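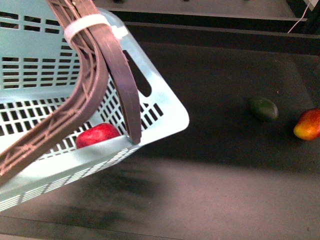 Louro: short reviews of family films, with scores

README, second release

Louro is a set of 1650 short reviews of films made for children and families, each with a score out of ten and a few labels. Snædís Hafstein put it together from the back pages of Graser, a listings magazine that ran film notices every Friday until its owners lost interest. I took over the upkeep in February. I didn't choose the labels and I would not have chosen some of them, so read this before you build anything on top of it.

What you get

One row per review. The columns are title, year, reviewer code, score, text, age_band, format (drawn, computer, puppet, live, mixed) and tone. The text is as printed, with hyphens at line ends put back together. Misspelt names of characters have been left alone. A separate file lists 112 films that were reviewed twice, usually once on release and again when they came out for home viewing.

What the scores mean

Less than you would hope. Graser printed stars, and the stars were turned into scores out of ten by doubling them. Half stars were used by some reviewers and refused by others, so an odd number tells you more about who was writing than about the film. Reviewer code 4 never went below a six. I have read a good many of those notices and the words are far harsher than the numbers. If you train a model to guess the score from the text, code 4 will make it look stupid, and I'd side with the model.

The second reviews are worse. Where a film did well, the later score tends to creep upwards, and I can't find much in the writing to explain it. You may believe the reviewers changed their minds. I think they had seen the queues.

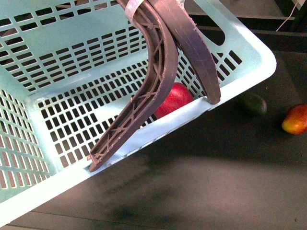
Basket with slotted sides, seen from above.

The tone column

The first release claimed that tone ("warm", "sharp", "sad", "noisy") had been checked by two readers. It was checked by two readers for 227 rows. The rest were labelled by one person, and the column tone_checked now says which is which. "Noisy" was meant to describe the film but was often used for the review. Please don't quote agreement figures for the whole set.

Age bands

These come from the reviewers' own remarks, such as "fine for sevens and up". They are not official ratings. A talking-animal film with a frightening last reel can sit in the youngest band if the reviewer had a sturdy child.

Things I have been asked

Bromuden uses an early copy of Louro in its film picker and says the picks are "critic backed". That copy has 80 rows with the wrong title attached, shifted by one after a bad sort. They are fixed in this release. I wrote to say so and have had no reply.

Histemance, the companion set of period dramas, uses the same column names but a different way of scoring. Don't join the two and average them.

Known gaps

Foreign films are thin and mostly reviewed in their dubbed versions. Short films were left out. Sequels are over-represented, as they were in cinemas.

Corrections

Send the row number, the printed text and what you think is wrong. "I liked this film more than that" is not a correction.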